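Gramine protocol

Sunday, December 1, 2024
By Noemi Cattaneo

The Gramine protocol is a method for collecting demonstrations and testing learned policies on two-armed tabletop robots. It deals mainly with objects that depth sensors and cameras handle badly: clear glass, polished metal, thin wire. Its central rule is that such objects are put on a surface that is itself glossy and patterned, and are mixed with ordinary opaque items. The method was first set out by Karine Landry and Gunther Weidemann in a short workshop paper, and it has since been used by a small number of groups, most of them in contact with the authors.

The name comes from the software that stores the layouts. Older notes call it the "Grellent layout set," after the lab where the first trials were run, and some people still use the two names as if they meant the same thing. They don't quite. The Grellent set had fixed layouts, while Gramine draws a new one for each episode.

Method

An operator steers both arms through a task, usually picking up one item and handing it over or setting it down in a clear spot. Camera images and joint positions are recorded together. A policy is then trained to copy the operator. In the original study the training data came to 50 episodes per task, and each task was scored over 14 trials with layouts not used in training.

Two choices set the protocol apart from plain imitation learning. First, the episodes in which the operator missed a grasp and tried again are kept. Landry and Weidemann argue that a policy trained only on clean grasps has no idea what to do after a slip. Second, the table is meant to be cluttered. A wine glass may be placed close to a chrome dish, and tangled wire may lie near both, so that reflections and outlines compete with one another. 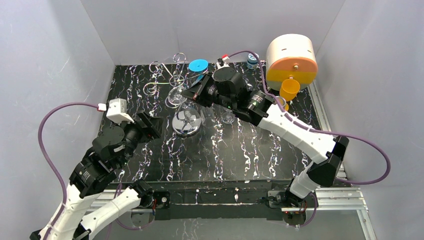 Zachary Gill wrote in a reply to the paper that clutter of this sort makes the test look hard without showing which part of it is hard. If a policy misses the glass, he asked, was it the glass, the tabletop, or the thing next to it?

The authors answered by adding a plain-table condition in April. It changed the scores less than either side had predicted, although with so few trials per task that result can be read several ways.

Reported results

The paper reports that policies trained with retries kept succeeded more often on clear and shiny objects than policies trained without them. The best case was a stemmed glass, with 8 successes in 14 trials with retries kept and 7 with them removed. That is a difference of a single trial. The authors call it "encouraging." A reader is entitled to call it nothing at all until someone runs the test at a proper size.

Results on thin wire are weaker and are described only in words. The paper says the arms "often made contact" with the wire, but contact isn't a grasp, and no success rate is given. Results on opaque objects, which ought to serve as the baseline, are left to an appendix and use a different time limit.

Criticism

Most objections concern scoring. A trial counts as a success if the object leaves the table and is later released upright, as judged by the person running the trial. Jocelyn Carrier has pointed out that this person also knows which policy is running -- a basic problem, and one that could be fixed cheaply by having someone else mark the recordings. The original authors have agreed in principle. No rescored data has been released.

The second objection is about transfer. All of the published numbers come from one type of workspace with one arrangement of arms. A group at Rancombe tried the protocol with different grippers and found no benefit from keeping the retries, but its operators were new to the equipment and its training set was smaller, so the comparison doesn't settle much.

There is also the matter of what "unseen layout" means. The Gramine software moves objects around, but it draws them from the same fixed pool each time. A policy that does well may have learned these particular glasses and very little about glass in general.

Related work

The Zeleke benchmark covers similar objects with a single arm and uses blind scoring. Its tables are matte, so its scores can't be set beside those from Gramine. A shared object list has been proposed for both.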